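Vorgang 106: Aufnahmereihe "Textilien", Teilprojekt Moria
Standort: Dasau
Status: in Bearbeitung
Priorität: mittel

Meldung
Bei der Übernahme der Demonstrationen in den Trainingsbestand weist die Prüfroutine einen Teil der Episoden aus dem Wohnbereich zurück. Als Grund wird "Trajektorie unstetig" ausgegeben. Betroffen sind ausschließlich Aufnahmen mit dem handgeführten Greifer an weichen Unterlagen. Episoden vom Arbeitstisch werden ohne Beanstandung übernommen.

Prüfung durch die Fachstelle
Die Zeitstempel von Kamera und Lagesensor wurden abgeglichen. Der Versatz beträgt bis zu 3 Bilder und liegt damit innerhalb der Vorgabe. Ein Neustart des Dienstes Dernirel blieb ohne Wirkung. Die Kalibrierung wurde wiederholt, das Ergebnis ist unverändert.

Zwischenstand
Die Sprünge treten nach Auswertung der Protokolle überwiegend beim Zugreifen auf. Vermutet wird, dass schnelle Handbewegungen in Verbindung mit einfarbigen Decken der Lageschätzung zu wenige Merkmale bieten. Eine Bestätigung steht aus. Bis dahin gilt für alle Aufnahmekräfte:
- Annäherung an das Textil verlangsamen, vor dem Schließen der Finger kurz verharren.
- Zurückgewiesene Episoden nicht löschen, sondern in die Ablage "Marsden" verschieben.
- Bezeichnung der Unterlage im Begleitblatt eintragen.

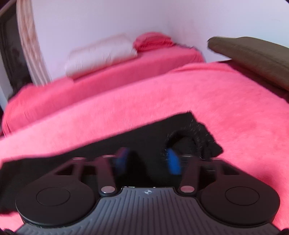 Bearbeitet von: Maureen Clegg | Datenerfassung | 26. September 2018

Beim Griff nach dem schwarzen Stoffteil auf der rosa Decke sind die blauen Fingerkuppen bewegungsunscharf. Episoden dieser Art sind vorerst mit dem Vermerk "Unschärfe am Greifpunkt" zu versehen und von der automatischen Übernahme auszunehmen. Die Anpassung des Schwellenwerts ist beantragt. Rückfragen bitte unter Angabe der Vorgangsnummer an die Datenerfassung.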